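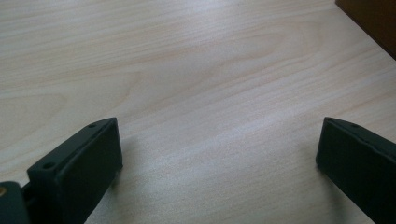
Can a machine do your chores yet? Short answer – some, slowly, with a person's hands on the grippers. Tips from the Stivska bench, January 2025.

Clear the table first. Pale tops throw glare, so move the lamp untill it stops.

Glass lids and frames: grip the wood molding, low force.
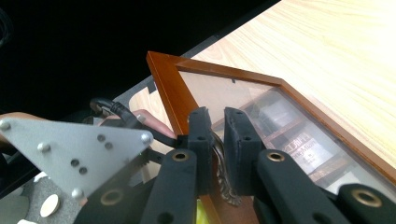 Go slow on the lift. Ruaridh cracked two panes at Geddes rushing this. Fingerprints – wipe after, by hand, no gripper does it well.

Between jobs, open the jaws all the way.
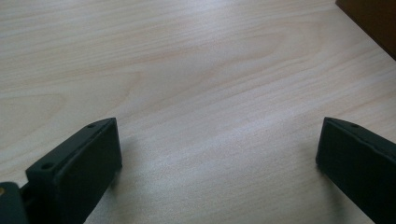 Jaws wide, nothing held.

Sorting small stuff into a divided tray: two grippers beat one. Keep cables off to the side, they snag alot. 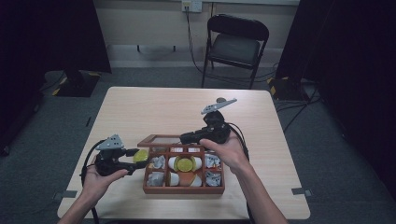
Still do these yourself

Foil. Wet rags. Anything over 400 grams.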